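Folding tips from our robotics club

I help out at the Plunstead after-school robotics club, and this term the students are trying to teach Radu (their name for the gripper project) to tidy clothes. I've picked up more laundry tips from them than I ever did from my mum!

Start with the surface. Pull the bottom sheet as tight as it'll go and poke the spare down the wall side, then smooth out the big creases with your forearm. Plain sheets are best, in a colour nothing like the clothes. Lay each thing out flat before you even think about folding, and get one straight edge first – the rest tends to follow.
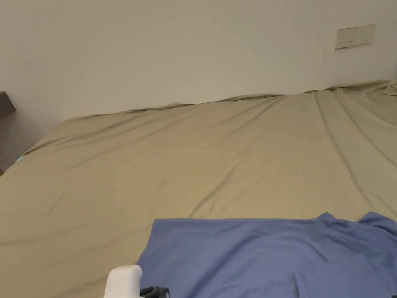 Do thin fabrics or thick ones work better for practice?
Medium ones, like a school sweatshirt. Thin tops slither about and thick towels spring open again.

Irina Văduva, who runs the club, has them do 30 folds by hand first, saying each move out loud (it gets very noisy). We aim for 500 recorded goes by October, so save us your old T-shirts, please. Buttons are fine, but zips catch on everything. And do wipe the gripper tips between batches, as fluff builds up quicker than you'd think.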